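# Quem somos

A Clastorico trata de equipamentos desportivos. Lavamos, reparamos, dobramos e entregamos as camisolas e os calções de clubes e escolas que não têm rouparia própria ou que deixaram de ter quem a assegurasse. Trabalhamos sobretudo com basquetebol, e também com algum andebol e voleibol.

A empresa foi fundada por Xiuying Jin, que durante anos tratou da roupa do clube onde os filhos jogavam. Yiğit Değirmenci entrou pouco depois e é hoje responsável pela sala de dobragem e pelas expedições. Somos quatro pessoas a tempo inteiro. Em novembro, com os campeonatos de formação todos a decorrer, costumamos chamar reforços.

## Como trabalhamos

A roupa chega em sacos, quase sempre ao sábado ao fim da tarde ou na segunda-feira logo de manhã. Cada saco é aberto e separado por clube e por escalão. As peças com nódoas vão para tratamento à mão antes da máquina. As costuras soltas, as golas descosidas e os números a descolar ficam de lado para a mesa de reparação.

Depois da secagem, as peças passam para as mesas forradas a tecido cinzento. O forro evita que as malhas mais lisas escorreguem enquanto se estendem as mangas e se acerta a bainha. 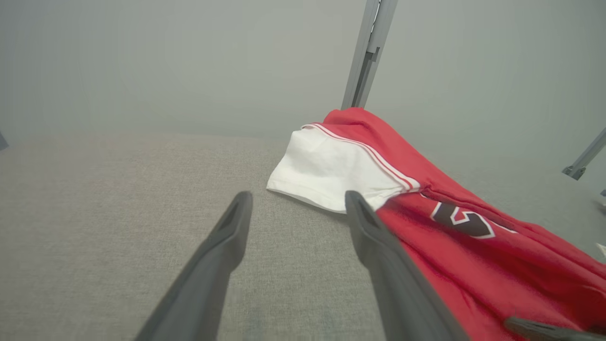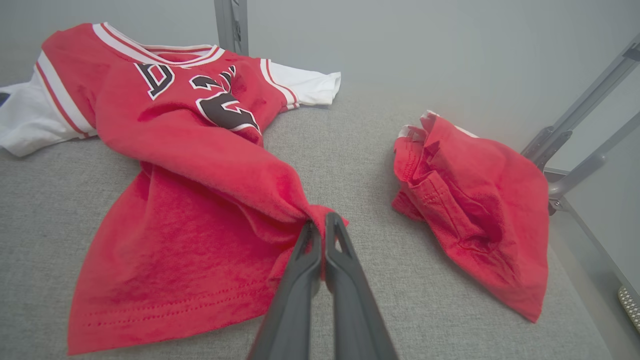
Dobramos as camisolas com o número para cima – quem distribui a roupa no balneário não precisa de abrir nada para saber de quem é cada uma. Os calções vão por baixo da camisola correspondente, presos com uma cinta de papel. Nos equipamentos de cor forte, verificamos os painéis brancos e os debruns das golas e das mangas, onde qualquer tinta que tenha passado se nota logo. Se houver dúvida, a peça volta atrás.

## Números da última época

Na época passada saíram da nossa sala 1971 peças reparadas, para cerca de 142 equipas. A maior parte dos arranjos foi em bainhas e golas. Os números estampados vêm a seguir, e nesses casos avisamos sempre o clube antes de mexer, para confirmar o tipo de letra e o contorno.

## Com quem trabalhamos

As cintas e os sacos de entrega são da Plaltitz. As linhas e os transferes vêm da Vamix. As entregas fora do concelho são feitas pela Oyelaran, duas vezes por semana.

## Visitas e contactos

Recebemos visitas de clubes durante a semana, com marcação. Quem quiser experimentar o serviço pode deixar um equipamento completo na receção – devolvemo-lo dobrado e com a lista das reparações feitas. Pedimos apenas que os sacos venham identificados com o nome do clube, o escalão e um número de telefone.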